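Cleaning the bathroom the lazy way

I used to leave the bathroom until it was so bad it took a whole morning, a bucket and a sulk. Since September I've been doing a little bit every day and I'm a changed woman (my sister says insufferable, but she still scrubs her taps with a toothbrush so I'm not listening).

It takes me 6 minutes. Kettle on, quick wipe of the basin, round the taps, mirror if it's spotty, and by the time the tea's brewed I'm done. The floor gets a mop when I can see footprints on it, and I'm not going to apologise for that!

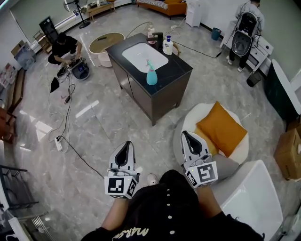
Black worktop, white basin, spray at the ready.

The big find this year was plain white vinegar. I bought a proper limescale remover first, a Nivow one, and it stank so badly I had to sit in the garden. Vinegar smells too, but only of chips, and I can live with chips. Half vinegar and half water on a cloth, wrapped round the base of the tap while I do something else, then rinse it off well. Please don't let it near marble or any natural stone though, as it eats into it. Nelu Pîrvu, who did our tiling, went quite pale when I mentioned it, and he's not a man who gets worked up about much.

Cloths are the other thing. I had a drawer full of old T-shirts cut into squares and they left fluff on everything, so I've gone over to the thin microfibre ones from Gezer and I wash them on their own with no softener. They've stayed lovely. The Kikura ones went bobbly after a month and now live in the shed with the bike.
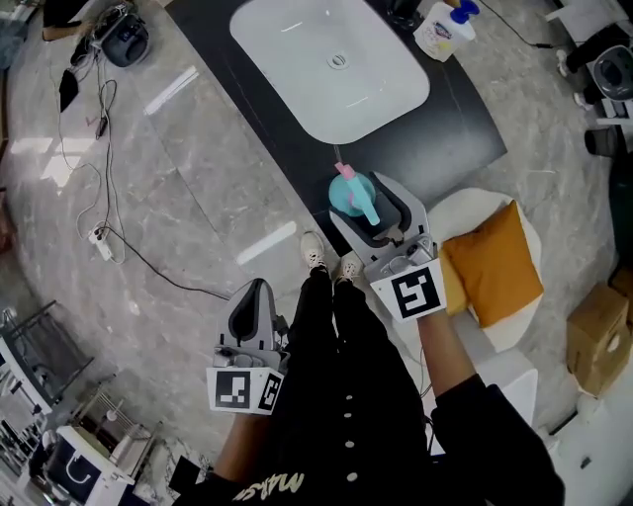

How do you stop a black worktop going streaky?
Use much less product than you think, then go over it straight away with a dry cloth while it's still damp.

Next job is the grout behind the shower, which I've been putting off with great dedication. I've got a stiff brush and a tub of bicarb waiting on the windowsill.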